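Section 3. Running the visitor demonstration

This section covers the pick-and-place demonstration as it is run on open days at the Stisthorpe site. It assumes the Dotwood software is installed and that the operator has read Sections 1 and 2.

3.1 Before visitors arrive

1. Switch on the demo computer and the large screen. Log in as "guest".
2. Open Dotwood and load scene 3076. This is the simulated table with the cube and the painted plate.
3. Wait for the status bar to read Ready. A first load after an update is slow.
4. Set playback speed to 72 percent. At full speed, people at the back lose track of the arm.
5. Run the sequence once with no audience and watch it to the end.

Note: Scene 3076 replaced the older Tosier scene in October. If the Tosier menu still shows up, the scene library is out of date. Update it before going on.

3.2 Giving the demonstration

1. Press Home, then Start.
2. Press Pause when the fingers are open over the cube. Use the mouse to turn the view so visitors can see both fingertips.

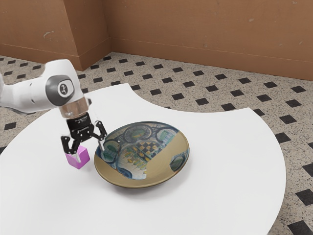 3. Point out the cube and the plate, and ask the group where they think the gripper should close. Give them a minute.
4. Press Step to move forward one motion at a time, or Resume to play the rest.
5. To let a visitor drive, choose Manual and hand over the game pad. The left stick moves the wrist. The right trigger closes the fingers.
6. Press Home before the next group comes in.

Caution: Manual mode must only be used with the simulator. Check that the Zürcher controller link is set to Off in the Connections panel before handing over the game pad.

Note: Keep groups to 11 people or fewer. The next group waits in the hallway.

3.3 If the sequence stops

If the message "Joint limit" appears, press Home and start again. If it appears a second time, reload the scene. Report repeat errors to Severin Kofler, with the log file attached.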